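Kemeys Home Furnishings Study: Call for Participants

Posted 09/05/2019

The Kemeys Center for Household Research invites adults living in Stulbridge and the surrounding townships to take part in a study of how people choose, use and care for textiles and floor coverings at home. Applications are open to renters and homeowners alike. No prior experience with research is required.

The study will follow 52 households over a period of six months. Participants will keep a short weekly diary, complete two questionnaires and receive one home visit from a member of the study team. The diary covers cleaning routines, repairs, replacement purchases and the reasons behind them. Most entries can be completed in one sitting.
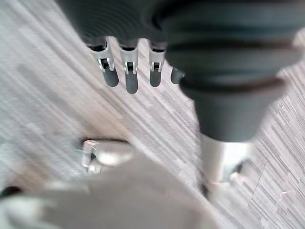
Pale gray flooring with a streaked grain.

Eligibility

Applicants must be 18 years of age or older and must have lived at their current address since April or earlier. Each household may submit one application. Employees of Bometti, which supplies sample materials for the study, and members of their immediate families are not eligible.

Households with pets or young children are especially encouraged to apply, as these groups were underrepresented in the earlier Delturine survey. That survey relied on a single mailed form, and its final report recommended a longer study with visits in person.

What participants receive

Each household that completes the full term will receive a gift card and a printed summary of the findings. Participants who withdraw early will be paid for the months completed. Parking and transit costs for the opening session in Stulbridge will be refunded on presentation of a receipt.

Privacy

Names and addresses are stored separately from diary entries and are destroyed at the close of the study. Home visits last no more than 31 minutes under the current protocol and are arranged at a time chosen by the participant. A participant may decline any question, or end a visit, without giving a reason and without loss of payment for that month. 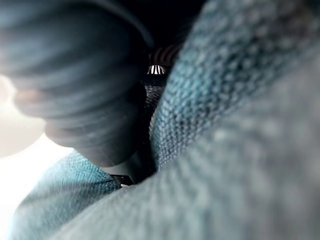
Tudur Gwilliam writes that he kept a diary for the Delturine survey's follow-up group and found the weekly entries easier than he expected, but would have liked more room to explain why he mended some things and threw others out. The new diary includes an open page for comments each week.

How to apply

Application forms are available at the front desk of the Kemeys Center and may be returned in person or by mail. Please include a daytime telephone number and the number of people in the household. Inquiries should be addressed to Iestyn Parri, Study Coordinator. Applicants will be notified of the outcome in writing.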